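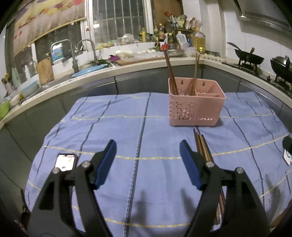

Kirnov Opens Orders for Hand-Held Gripper Kit

Kirnov has opened orders for the Drutard, a hand-held gripper kit for recording everyday household tasks in the places where they are carried out. The kit is intended for research groups and companies that train robot arms on kitchen and table work, including the sorting of chopsticks into a utensil caddy.

The Drutard has two black jaws, each fitted with a dark blue pad. Each jaw is bolted at its pivot joint, and the pads can be changed with the hex key supplied. The operator holds the tool in one hand and works at normal speed. A camera mounted on the tool records the jaws together with the table and the objects on it.

According to the company, long thin items were given particular attention during development. Chopsticks, skewers and straws tend to roll when gripped near one end, and the pad surface was revised twice before release. The current version was tested in 63 private homes. Households were asked to leave their kitchens as they normally keep them, with food, bottles and dishes on the counters.

The basic kit includes the gripper, a charging dock, two sets of pads and a carrying case. It is priced at $458. A service plan, offered under the name Ustano, covers upload, file checking and storage of recordings for 365 days from the date of upload. The plan is billed separately and may be canceled at the end of any month. Customers who prefer to keep recordings on their own servers may use the kit without it.

The first production run is limited to 200 kits. Shipping is scheduled to begin in January, and orders will be filled in the sequence in which they are received. Distribution and repairs will be handled by Boateng, which will also supply replacement pads and bolts.

Buyers are responsible for obtaining written consent from residents before recording in a private home. A consent form is included with the printed manual and may be adapted to local requirements. Kirnov also advises that phone screens and mail be moved out of view or blurred before recordings are shared with third parties.

Order forms and the full list of parts are available from Boateng on request.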